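双腕ロボットの導入予算をどう組むか　本体価格に偏らない調達計画のために

機器整備に関する意見 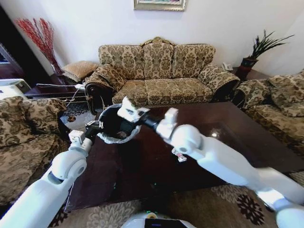
生活支援の分野で双腕ロボットの導入を検討する事業者が増えるにつれ、予算要求書の様式が実態に追いついていないという問題が目立つようになった。多くの様式は、機器の名称、台数、単価、設置場所を記入する欄を備えるのみで、その機器に何をさせるのか、させるために誰がどれだけの時間を費やすのかを問わない。複写機や業務用洗濯機を購入するのであれば、この様式で足りる。しかし、居室や談話室で食器や小物を扱わせる機器については、この様式に従って積算した時点で、計画の半分が欠けていると言わざるを得ない。

本稿では、居住型の介護施設および宿泊施設において双腕ロボットを調達する場合を念頭に、予算の組み方について意見を述べる。個別製品の優劣を論じるものではない。

第一に、本体価格の位置づけである。筆者が計画の策定に関与したSkenauでは、初年度の要求額のうち本体と両腕のグリッパーに充てた割合は60パーセントであった。残りは、作業の教示、設置場所の調整、予備部品、職員の研修、保険に配分した。当初の案では本体の割合がこれよりはるかに高く、教示に要する費用は「導入支援一式」として一行で処理されていた。内訳を求めたところ、供給者側の見積りに含まれていたのは初期設定と操作説明のみであり、実際の作業を覚えさせる工程は発注者の負担とされていた。一式という表記は、発注者と供給者の双方にとって都合がよく、そのために最も危うい。

教示の工数は、作業の名称から推測できるものではない。机上の器を一つ持ち上げるという作業であっても、片方の手で足りるか、両方の手で支えるか、中身が入った状態で扱うか、器の縁に何かが付いているかによって、必要な試行の数は大きく変わる。Skenauの計画では、卓上の片付けに属する作業を一つ追加するごとに210回の教示を行うものとして工数を見積もった。この数字を他の施設がそのまま用いることは勧めない。重要なのは、作業ごとに回数を置き、回数に一回当たりの時間を乗じ、それを人件費として計上するという手順そのものである。手順が書面に残っていれば、見積りが外れた場合にも、どこで外れたかを後から検証できる。

第二に、試験環境に関する費用を独立した項目とすべきである。供給者の展示室では、平滑で光沢のない白い作業台に、形の揃った器が並べられていることが多い。利用者が暮らす部屋はそのようにはできていない。磨かれた木の天板は照明を映し、張地や敷物には細かな柄があり、脇机には花瓶や電話機や鉢植えが置かれる。こうした室内で安定して動作するかどうかは、そのような室内で確かめるほかない。

ところが、予算要求の段階で試験用の部屋を確保している計画は少ない。多くの場合、納入後に空いた会議室で動作を確認し、そのまま本来の場所に移設する。移設後に生じた不具合は運用上の問題として扱われ、現場の職員が工夫によって補うことになる。工夫に費やされた時間はどの帳簿にも現れない。Weltisbyの調達担当部署は、この点を改めるため、家具を備えた談話室を試験期間中に専有し、その間の利用料収入の減少分を導入費用に算入する方式を採った。会計上の手間は増えるが、費用の所在を明らかにするという意味で、筆者はこの方式を支持する。

家具や調度を撤去し、機器に合わせて部屋を単純化すればよいとの意見もある。工場や倉庫であれば妥当な判断であろう。しかし居住の場では、家具の配置や装飾は利用者の生活の一部であり、施設が提供する価値に含まれている。機器の都合でこれを取り除くのであれば、取り除くことによる損失も費用として評価しなければならない。撤去費だけを計上し、損失を計上しない比較は、公正な比較とはいえない。

第三に、台数の決め方である。初めての調達で多数を一括して購入すれば、単価は下がる。供給者の担当者は必ずこの点を強調するし、財務部門もまた歓迎する。しかし、教示が終わっていない機器を多数保有しても、稼働する作業の数は増えない。教示にあたる人員が限られている以上、二台目以降は保管されている期間が長くなり、その間も保守契約の料金は発生し続ける。

Zivwoodにおける計画は、初年度の購入を2台にとどめ、翌年度以降の追加分については単価の上限のみを契約で定める形をとった。1台は試験と教示に、もう1台は日常の運用に充てる。両者を兼ねさせないことが要点である。1台で両方を賄おうとすると、運用の都合が優先され、新しい作業の教示はいつまでも後回しになる。単価の上限を定めておけば、一括購入を見送ることによる不利益も相当程度抑えられる。

第四に、消耗と修理への備えを取り上げたい。双腕ロボットの見積書では、保守料が本体価格に対する一定の率で示されることが多い。この表記は簡便であるが、対象範囲を確認せずに受け入れるべきではない。指先の部品は物に触れる箇所であり、使用に応じて傷む。これを消耗品として保守の対象外とする契約は珍しくない。また、故障時に腕の一方のみを交換できるのか、両腕を含む上半身を送り返すのかによって、休止期間は大きく異なる。休止期間中の代替要員の費用を計上している要求書を、筆者はほとんど見たことがない。

Honkanenの事例では、指先部品の交換を年度途中に補正予算で手当てすることとなり、決裁を待つ間、機器は停止したままであった。部品そのものの価格は僅少であり、停止による影響の方がはるかに大きかった。少額の部品については、年度当初から現場の裁量で購入できる枠を設けておくことが望ましい。枠の大小よりも、決裁の経路が短いことに意味がある。

第五に、効果の見積りについて述べる。要求書には投資効果の欄があり、削減される労働時間を記入することになっている。機器が作業を100パーセント代替するものとして算出された数字がしばしば見受けられるが、このような算出は避けるべきである。卓上の片付けを機器が担うとしても、見守り、例外への対応、開始と終了の確認は人の仕事として残る。残る時間を差し引いた数字は見栄えがしない。それでも、その数字で採否を判断できないのであれば、導入の時期がまだ来ていないと考えるのが筋である。

さらに、効果の欄を労働時間の削減のみで埋めることにも疑問がある。職員が人手の少ない時間帯に利用者のそばを離れずに済むこと、重い物や熱い物を運ぶ回数が減ることは、時間に換算しにくいが、現場にとっては切実な事柄である。換算しにくいものを無理に金額へ置き換える必要はない。文章で記し、審査する側が文章として読めばよい。審査の様式にそのための欄がないのであれば、改めるべきは様式の方である。

以上を踏まえ、要求書の様式に次の項目を加えることを提案する。対象とする作業の一覧と、作業ごとの教示回数および工数。実際の居室または談話室における試験の期間と、その間の減収額。保守契約の対象外となる部品の品目と年間の見込額。機器の休止時における代替手段とその費用。いずれも、現在の様式では「その他」または「一式」に含められているものである。

項目を増やせば、要求書の作成に要する時間は長くなる。現場からの反発も予想される。筆者自身、Skenauの要求書を作成した際には、作業の一覧を確定するまでに三度の差戻しを受けた。差戻しの過程で、当初は対象としていた寝具の整頓が外れ、卓上の器と小物の扱いに絞られた。要求額は当初案より下がっている。

次年度の要求書の提出は、多くの施設で3月までに準備が始まる。様式の改定には別途の手続きを要するため、全面的な改定が間に合わない場合には、上記の項目を別紙として添付する運用から着手することが現実的であろう。別紙の書式は簡素なものでよく、作業一覧と工数表の二枚があれば、審査の場での議論は相当に具体的なものとなる。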